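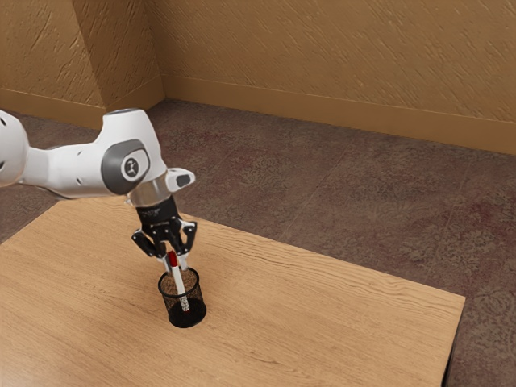
NILESAR, February -- Plarkeck supplies the Imus line of direct current backup power units for telephone exchanges, roadside cabinets, and small radio sites. The Imus is intended for operators who must keep voice and data service running when the local electric supply fails, and who have limited space in which to install new equipment.

25 shares
3 comments

General

Each Imus unit combines a rectifier, a battery charger, and a control module in a single rack-mounted housing. Under normal conditions the rectifier changes alternating current from the utility into the steady direct current that telecommunications equipment requires, and keeps the batteries at full charge. When the supply is lost, the batteries carry the load without a break. When the supply returns, the rectifier takes up the load first and then begins to recharge the batteries at a controlled rate, so that the incoming circuit is not overloaded.

The unit is rated for a continuous output of 2,000 watts. Units may be connected side by side where a larger load is to be served, and will share that load evenly. A unit that develops a fault removes itself from the group and reports the fault to the control module. The remaining units continue to operate.

Installation

The Imus fits a standard equipment rack and is wired entirely from the front. Rear access is not needed, and the unit may therefore be placed against a wall or the back panel of a cabinet. Input, output, and alarm terminals are on separate blocks with printed covers. Installation must be carried out by a qualified technician in accordance with local electrical rules.

The unit may be used at sites up to 2,000 meters above sea level without any reduction in output. For higher sites, customers should contact the engineering office before ordering. Cabinets must be ventilated. Air is drawn in at the front and released at the top, and neither opening may be blocked by cable or by other equipment.

Batteries are ordered separately. The Imus accepts sealed lead-acid and lithium iron phosphate types, and the type in use must be selected on the control module before the batteries are connected. The two types may not be mixed on one unit. Customers replacing an older lead-acid set with lithium should request the revised settings sheet, as the charging voltages differ.

Monitoring

The control module records input voltage, output current, battery temperature, and the date and length of every power failure. These records can be read on the front display or over the operator's own management network. Alarm contacts are also provided for sites that have no network connection -- a simple pair of wires to an existing alarm panel is sufficient.

A battery test can be started by hand or set to run on a schedule. During the test the load is moved to the batteries for a fixed period while the rectifier stands ready to take it back. "The most common cause of a lost site is a battery that was assumed to be good," said Ngan-ling Kwan, head of power products. "Operators should schedule the test and read the results."

Maintenance

The air filter should be inspected at every site visit and replaced when it is visibly dirty. The fan assembly can be exchanged while the unit is in service. All other repairs are made at the factory. Units returned for repair must be accompanied by a return form, and batteries must not be included in the shipment.

Warranty and support

The Imus is covered by a warranty of three years from the date of delivery. The warranty does not extend to batteries, air filters, or damage caused by lightning where no surge protection has been fitted to the input. Surge protectors suited to the unit are listed in the accessories section of the catalog.

Training for installation staff is given at the Luo service center under the direction of Ross Imrie. The course covers wiring, first start, battery settings, and the reading of alarm records. Class size is limited to 25. Operators with large numbers of sites may ask for the course to be held on their own premises.

Ordering

Orders should state the input voltage, the battery type, and the number of units to be installed at each site. Requests for quotations may be addressed to Shuzhen Qian in the sales office. Technical questions -- including those on older Plarkeck rectifiers that are no longer supplied -- are handled by Tianyou Shen in the engineering office. Installation drawings are sent with the order confirmation.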